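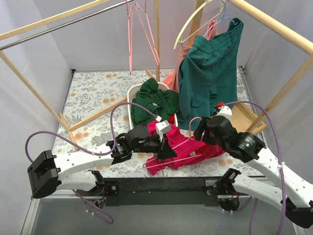

A magenta-red garment and a pink hanger on a floral sheet.

Donatdale part company with head coach after two seasons

April 3, 2021
By Houda Benjelloun

Donatdale Basketball Club have confirmed that head coach Sharon Owino has left her post with three games of the season still to play. Assistant coach Pendo Barasa will take charge of the first team until the summer.

Owino joined from Trallberg and led the side to the league semi-finals in her first year. Results have been poor since January, when captain Rūta Navickas injured her knee in the home defeat to Destutberg. The team have won only two matches since then and sit one place above the bottom.

In a short statement the club thanked Owino for her work and said the decision had been made by both sides. Owino told this newsletter she would have liked to finish the season but understood the club's position. She has not said where she will go next, although her name has been linked with the vacancy at Athumani.

Barasa took her first training session last night. She said she would keep the same starting five for the trip to Trallberg and did not plan to change much on defence. "We are giving the ball away too often. That is what we worked on," she said.

Navickas is back in light training and will not play again this season. Guard Sharon Tanui will continue as captain.

Season ticket holders do not need to do anything. Renewal letters will go out as normal once the final home game has been played.

2 comments
1303 shares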